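Gitau Waweru
@gitau_w

Small thread about the planner in Eron, our arm control stack. I spent many evenings on one bug and I want to write it down before I forget.

The planner was publishing waypoints with the time of planning. The controller expected the time of execution. The difference was up to 129 ms, so every motion began with a small jump.

I first blamed the speed limits. I lowered them two times and the jump stayed. This should have been a hint for me.

What helped was a replay tool from Langat. It puts commanded and measured joint positions on one clock — then the shift is very easy to see.

The fix is two lines. One takes the stamp from the controller, the other rejects any trajectory that starts in the past. The test for it is much longer.

Still open: the wrist view. White walls with big black shapes give the tracker many strong corners, but the gray wood grain gives it many similar ones, and it mixes them.

Wrist camera, both with the fingers apart:
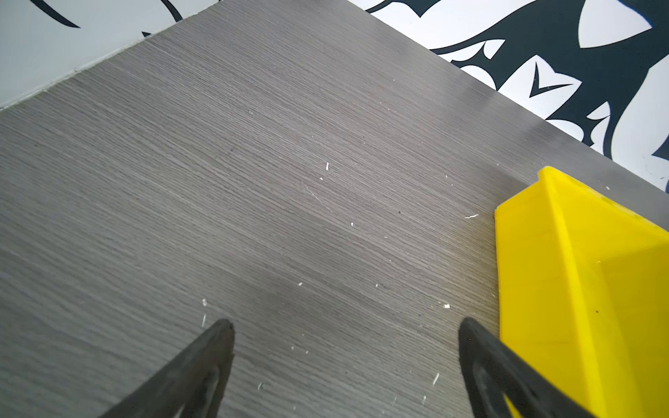
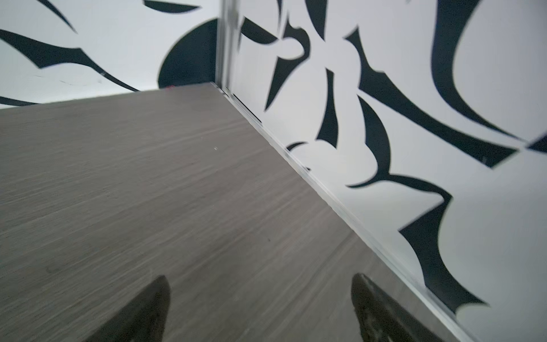
Negin Najafi
Did you try to mask the table plane before feature matching? We had the same trouble with repeated texture, and a mask from the known table height removed most of the wrong matches.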